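Late starters in jazz: is there a cut-off?

jsutter_alto
May 28, 2026
Johanna Sutter here, back on the board after a long gap. I took up alto at 52 and have been going to the Grorard workshop since September. The tutor told us, kindly enough, that improvising is like an accent and you won't lose yours after the age of ten. I have been sulking ever since. Is he right?

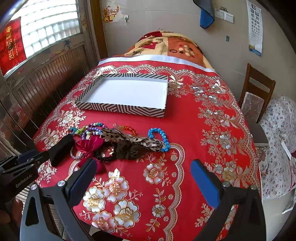

Re: Late starters in jazz: is there a cut-off?

brushes_and_mallets
He's half right. The kids at our jam in Lavside play as if they'd been handed the changes at birth. They also all play the same solo. Give me a pensioner with three good notes and somewhere to put them.

Chantal Robichaud
I disagree with brushes, fondly. Three good notes is what people say when they haven't learned the fourth. I taught piano for years and the late starters who got anywhere did the dull stuff: one tune, all the keys, metronome at 108, no excuses. The ones who talked about "feel" mostly felt like a sit down.

brushes_and_mallets
Chantal, I've heard your metronome. It rushes.

gasser_fan
Can we leave the 4000 hours argument in its box this time? Last thread it was 2000 and we still fell out.

I started on trombone after I retired, and my neighbours have taken up gardening at the far end.

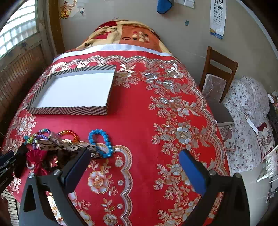 Anyway, what got me unstuck was singing along with the Gasser trio record until I could do the whole second side in the car. Then I found it on the horn, slowly, and badly -- but in time.

jsutter_alto
Singing I can do. Is Brustar's play-along book any use, or is it the one with the dreadful bossa?

Chantal Robichaud
It's the one with the dreadful bossa. Buy it anyway and skip track four.

brushes_and_mallets
I like track four.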